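Slotted framing for the workshop: what the brochure leaves out
Speaker notes, Thursday session, 20 minutes plus questions

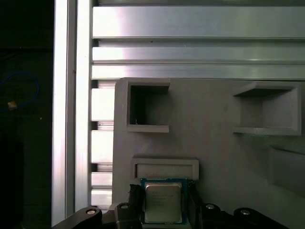
Slide 1. Aluminium rails along the top, upright post on the left, grey panel in front.

Leave this up while people find seats. Ask who has bought slotted aluminium framing in the last year. Then ask who has taken any of it apart again and built something else with it. I expect fewer hands. Wait for them anyway.

The sales line is that you never throw a bench away, you just rebuild it. I believed that when we ordered ours. We spent 867 on the first lot, brackets included, and I would like to know where all those brackets went.

Point to the rails. Three in a stack, and the top one has a much broader face than the other two. Grooves between them. Every groove is a place to fix something, which is the good news. It is also a place for dust, and I have yet to see a brochure with dust in it.

Point to the panel. Matte grey, looks 3D-printed. Square pocket at upper left with raised walls, and the right wall is cut short so that side is partly open. Pause on the pocket. People like pockets. My question is always the same: what is it for on the day the job changes? A rail will take a new part. A moulded pocket is the shape it is.

Slide 2. Costs (table, no picture)
Javier's quote against Ginting's. Don't read the table out. Say that both left out cutting, and that one 600 length cut badly is scrap for most purposes. Zdeňka Sýkora will object that her supplier cuts to size. Fine, let her, it's a fair point. Ask what they charge.

Slide 3. "Rigid"
Rigid compared with what? Our Pralside bench was described as rigid and it rocked until we put a brace across the back – then it was fine. The brace was extra.

Slide 4. Cables
Go back to slide 1 for this. Blue cable on the far left, loosely coiled, in the dark behind the post. Ask where cables go on their own benches. Someone will say "in the slots". Ask how often they have had to pull one back out.

Slide 5. When I would still buy it
Odd sizes. Short jobs. Anything you know will move. I would not buy it for a plain table that stays put for years, whatever Jorodar say about resale.

If short of time, drop slide 3. Handout is 55 copies, by the door. Mention the September swap for spare brackets and please bring mine back.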